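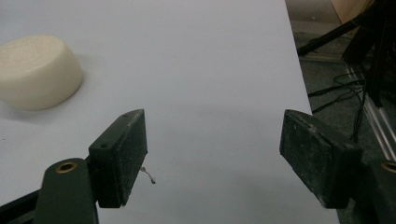 The invitation from Stiltar promised "a morning inside the future of handling." What I got was a visitor sticker, a parking space behind a tile warehouse and a seat on a folding chair beside eleven other people who had also been told they were early.

Fabrice Delorme runs the demonstrations. He is a cheerful man with a fast way of talking, and he opened with the number 2464. That is how many recorded grasps the company says it has collected for Trurnance, the software it hopes to sell to packing plants next year. The grasps are made by people. Somebody holds a gripper in one hand, squeezes, picks a thing up and puts it down, and a camera on the tool records the whole business so that a robot arm can learn from it later.

I asked how much later. Delorme said the arm was in the next room and we would see it after coffee.

Before coffee there was the table. It is white and bare enough that a pale, squat cylinder the shape of a bar of soap looks important on it. The two green fingers that go after such objects have had a hard life. Their pads are scuffed and flecked with dust, and a little hooked wire or thread hangs off one of them. On the carpet past the table's edge, black cables run over each other in loops. I found all this more persuasive than the brochure, in which everything gleams.

Then we were invited to try. The tool is heavier than I expected, and my first grasp was bad. My second was worse. Corentin Deschamps, the engineer standing by, told me bad ones were useful too. I asked whether mine would be counted in the 2464. He thought about it and said probably not.

The arm, when we got to it, made four attempts for us. It managed three. Delorme called this a strong morning. A woman from Acheampong, a food packer with 188 people on its night shift, wanted to know what happens when the product is greasy, or dented, or upside down, and she asked it twice. The answer both times was that more data was coming.

Maybe it is. The target for June is 1267 new grasps, gathered at a second site in Drorness - a place that so far has a lease and a kettle. I have been to a good many of these mornings, and the date on which the machine goes to work is always the slide they skip. At Stiltar they skipped it at a quarter to twelve, and then there were sandwiches.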